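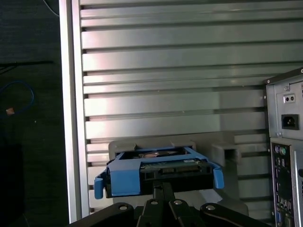 Photo: Linnea Skjelbred / Tudby server room

Stonham Users' Group - minutes, 28 June 2021

Present: Aslak Westerberg (chair), Mitsuko Minami, Linnea Skjelbred, Stellan Myklebust (minutes). Apologies: Wilmer Mosquera, by text, during item 2.

1. Last minutes. Approved, with "Treletti" spelled correctly this time.

2. Disk space. The shared store has 79 GB left. Mitsuko asked who owns a folder named "new new final". Silence was recorded.

3. Drive trays. Linnea reported on the blue trays. Everyone now agrees that the drive goes in the tray before the tray goes in the bay - this took 30 minutes. Trays are to be held by the body and never by the blue tabs. Stellan wished it noted that he had only done that once.

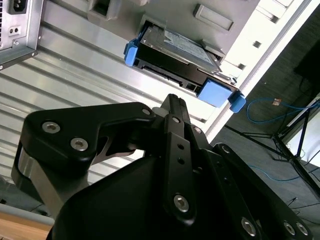

Item 3: drive partly out of its bay, blue tabs at both ends.

4. Labels. Bay numbers to be written on tape before September. ACTION: Wilmer, in his absence.

5. Spares. Nowicki quoted 405 dollars for a box of trays. Aslak said a word that is not minuted. ACTION: Mitsuko to ask again, nicely.

6. Any other business. The biscuits were discussed at length.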